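Station Diary, Sturia Site, August

The morning session opened at the usual hour with both hand-held grippers assigned to the snack packing task. The purpose of the day's work was to complete the box series for the Inga project, and the plan called for 27 episodes before the midday break. Work was halted after 16.

The fault concerned the left gripper. During the eleventh episode the operator reported that the fingers were slow to release. The log confirms the report: the recorded opening lagged behind the trigger, and in the last five episodes the lag grew with each grasp. In the sixteenth, the fingers remained closed on a packet after the trigger had been let go, and the operator's thumb was pinched between the handle and the linkage. The skin was not broken. The injury was entered in the first aid book and the operator was moved to labeling for the remainder of the shift.

The unit was taken out of service at 11:40 and tagged. On the bench, one pivot was found to be binding, and there was grit under the washer. The service card shows 1,125 grasp cycles since the last cleaning. The Grilmont procedure sets no limit on cycles between cleanings, and this office considers that to be a gap. A request for a written limit has been sent to Rolton, together with the log files and the washer in a sealed bag.

The spare was issued after lunch and checked with twenty open and close movements before use. The box was repacked to the same list and the series was resumed from the first episode, as the earlier recordings cannot be relied upon for finger position.

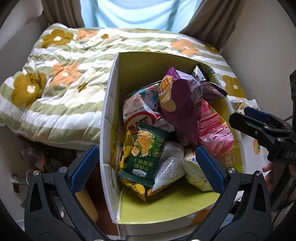 Hajar Mahrous, on reading the draft of this entry, objected that the stop should have been called at the first report of slow release, and asked that the diary say so. The objection is accepted. The standing instruction now reads that any delay in release ends the session until the unit has been inspected.

The afternoon series closed four episodes short. The remainder will be carried over.

Recent entries
Charging cabinet: revised key procedure
Cable strain on the right-hand unit
Replacement pads received from Rolton
Inga project: box series, first week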